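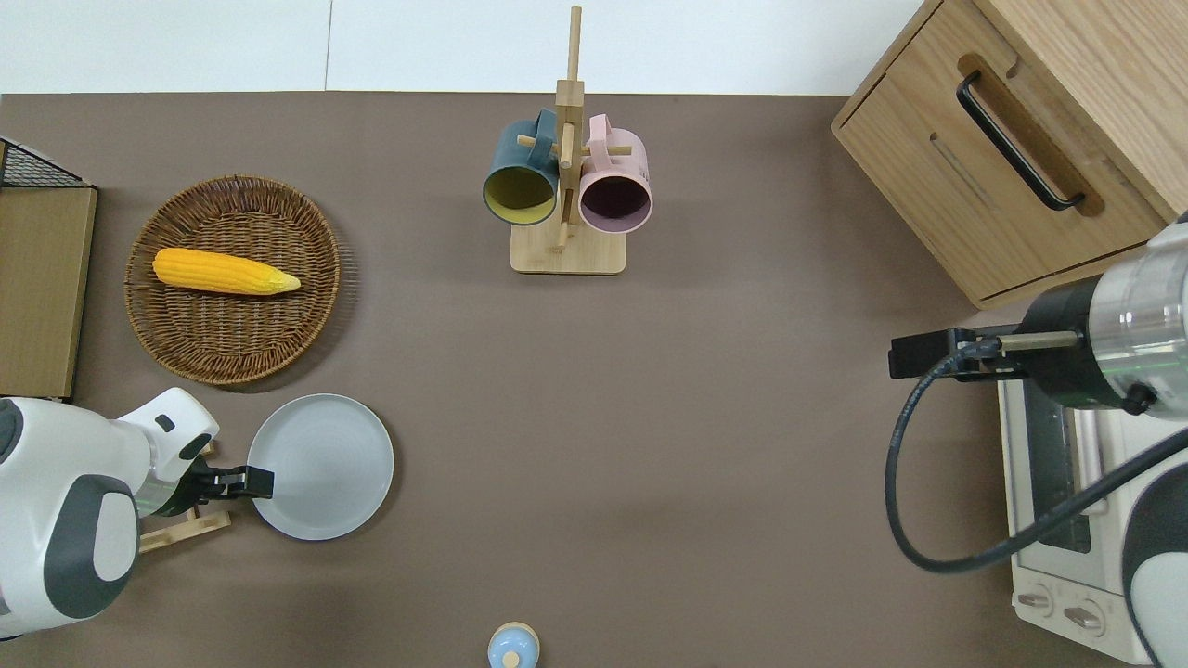

**Notas, charla de las 18:00 (Zovero)**

Saludar, dar las gracias a Covadonga Paredes y no enrollarme, que luego me como las preguntas.

- Empiezo por las tazas: ¿quién las tiene amontonadas en un armario? (esperar manos). Yo las apilaba hasta que me pasé al árbol de bambú y no vuelvo atrás, ¡me encanta!
- Dos colgadas, una a cada lado del poste, y la encimera respira. Hablar del color: por fuera una cosa, por dentro otra. El verde azulado con mostaza es mi debilidad, el rosa con ciruela le chifla a Usha.
- La bandeja de mimbre: redonda, con borde, para lo que siempre rueda. La mazorca es artificial, sí, y se queda.
- Contar lo de Bronwyn y sus 40 tazas (pausa, aquí se ríen).
- Ejercicio: elegid dos tazas y guardad el resto una semana.

Si voy mal de tiempo, salto los cajones y paso a las preguntas. Agua a mano.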